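Flatia Community Help
Handheld Capture Kits > Pads and Jaws

Slim card boxes turn between the pads of the Skostix hand-held gripper. Adjustment or accessory?

Posted by Perić

Our department is evaluating the Skostix hand-held gripper kit under the 30-day trial terms. The assigned task is household tidying: the operator picks up small goods and places them in an open storage box, and the recordings are later used to train a robot arm. Our operators have recorded 583 picks since the beginning of October.

Results with soft items and with ordinary cartons are satisfactory. The difficulty concerns tall, narrow retail boxes, such as those in which photo cards and playing cards are sold. When such a box is gripped upright by its long sides, it tends to rotate between the pads as soon as the operator lifts it, and it then enters the storage box at an angle. The session is rejected at review if the item is not upright at release.

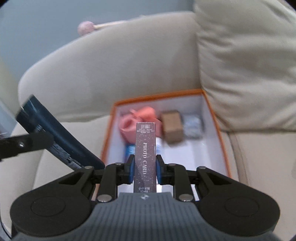
We have already cleaned the pads with a damp cloth and allowed them to dry, as the manual directs. The trigger spring is at the factory setting. I would be grateful for advice on two matters. First, is there a recommended gripping height for boxes of this shape? Second, does the wide pad set (order number 853) justify its cost, or should the standard pads be sufficient? We must submit our purchasing recommendation before the trial period ends, and I would prefer not to include an accessory that is not required.

Friederike Kuhlmann

We have used two of these kits for over a year, and we encountered the same difficulty in the first weeks. In our experience the standard pads are sufficient for card boxes, provided that the following points are observed.

Grip the box slightly above the middle of its height. If the pads close low on the box, the upper part is heavier than the part below and the box will tip at the first sideways movement. Where the cards have settled toward one end, the grip should be moved toward that end.

Bring both pads into contact before applying full pressure. Operators who close the trigger in a single motion often catch one side first, and the box is already turned when the second pad arrives. A short pause at first contact corrected most of our rejected sessions.

Glossy or coated packaging requires somewhat more pressure than plain cardboard. Increase the trigger spring by one step only. At two steps our thinner cartons were visibly dented.

As to the wide pad set, we purchased it and use it for bottles. On narrow boxes it offered us no advantage, and the wider pads made it harder to release an item close to the wall of the storage box. I would leave it out of your recommendation and request a spare set of standard pads instead. Ours required replacement after seven months.

Cillunau

We had this too. Changed the pads and it was fine. Please check that the pivot screws are tight.

Perić

I thank both contributors. The pivot screws were checked and required no adjustment. Gripping above the middle, with a pause at first contact, has reduced the rotation considerably, and the spring remains at the factory setting for the present. The wide pad set has been removed from our draft order. I will report separately on the carrying case, whose latch is unsatisfactory.

3 replies. This topic is marked as resolved.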